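Who's Watching the Hand? The rulebook nobody wanted to write

House rules for desk robots are a mess. A few shops are trying to fix that, one laminated page at a time.
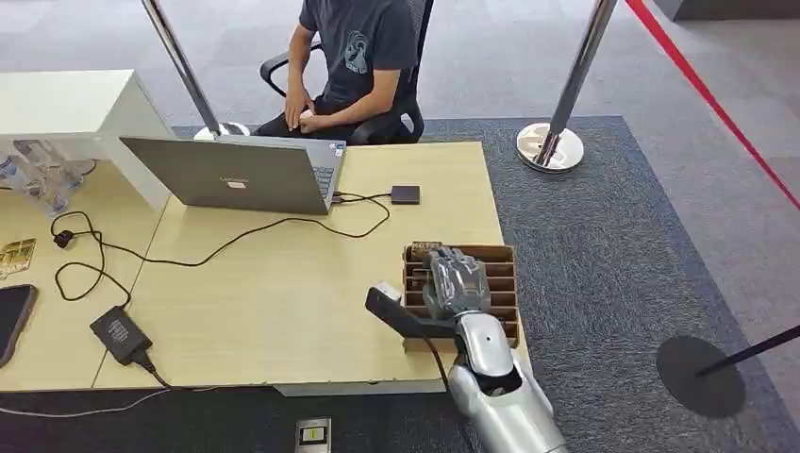
Ask five robot shops where the person is supposed to be while the machine works and you get five answers. Behind a line. Behind a rope. At the desk, hands off. At the desk, hands anywhere, just don't be stupid. One place told me "it depends who's in", and they were serious.

The big factory arms have it easy in a way. Fences, light curtains, interlocks, decades of people arguing over the wording. Then the humanoids came along and started doing desk work. Sorting. Picking small flat things out of narrow slots. Work at elbow height, on the same furniture the rest of us use. A fence doesn't fit round that. Or it does and then you can't do the job.

So the shops write their own. I spent most of March reading these things. Some are good. Some are a paragraph in a chat thread.

The best one I saw came out of Dorkura, a small outfit that does setup and testing for other people's machines. Four pages, big type. It began as a list of near misses and you can tell. Rule one is about sitting. Anyone seated in front of a working robot keeps their hands in their lap or on the armrests. Not on the desk. Not "near" the desk. Lap. It reads like kindergarten and new hires laugh at it. Then they do a shift and stop laughing, because your hand wants to go out and straighten the tray. Every time. It's a reflex.

Rule two, cables. This is the one people fight over. A desk with a laptop on it has a charger, and a charger has a cord, and cords wander. Dorkura wants a clear strip between any cable and the reach of the hand, and wants anything coming off the wrist tied back before power goes on. Stondow, who run longer jobs with bigger crews, say the strip is a waste of desk and what matters is slack. Enough slack that nothing pulls tight at full reach, not so much that it loops under a finger. I think they're both right and should put it in one sentence. They won't.

Then ropes. Posts and a rope look like a movie theater, and that's the trouble. A rope stops visitors who are polite. It doesn't stop a thing falling, or a person tripping, or a robot doing anything at all. The Kasten guideline (Kasten is a shared test floor, members write the rules together, which is slow) says plainly that a rope is a sign and should be treated as a sign. Bases go flat, out of the walking route. Nobody leans on the pole. Anyone past the rope has had the talk and knows where the stop button is, by touch, without looking.

The talk, by the way, is 300 words at Kasten. I timed it. Read out loud it's over before your coffee cools. At another site I sat thru an hour of slides and could not have told you afterwards how to stop the thing.

What about drinks. Oh boy. Half the rulebooks ban water from the desk. All of them get ignored by lunch. Dorkura gave up and wrote the rule people will keep: caps on, back of the desk, never between the robot and the person. Phones same deal. Pocket is better. If it has to be on the desk, far side from the working arm. A rule that gets followed beats a tougher one that gets a shrug, and I'd like that printed on the front of every standard going.

Now the boring part, logs. Clorkar sells a logging tool and also, to be fair to them, uses it. Their internal review went through 1,000 desk sessions and pulled out 313 with a manual stop. Most of those were nothing much. A dropped part, a bad grip, somebody sneezed. But 63 had no reason written down at all. That's the number that bugs me. A stop with no note teaches you nothing, and the next crew starts the same job on the same desk with the same problem waiting. Their fix is a box on the form that can't be left blank. Crude. People type "x". Still, fewer blanks than before, they say.

Floors get missed too. Everyone stares at the hand and forgets their feet. Stondow has a line I like, walk the edge of the desk before you start, all the way round, looking down. Mat edges, floor boxes, the gray cable on the gray carpet. Takes no time. It's the only rule in their book in red ink.

Will any of it add up to a real standard? Kasten has a draft going and wants comments. Dorkura has sent theirs in, all four pages. Stondow says theirs is comming. The open fight is over whether the person at the desk may look at a laptop while the arm is moving, or whether one pair of eyes has to be on the hand at all times. My vote is eyes on the hand, and a second chair if you need the laptop. That costs money. Expect it to take a while.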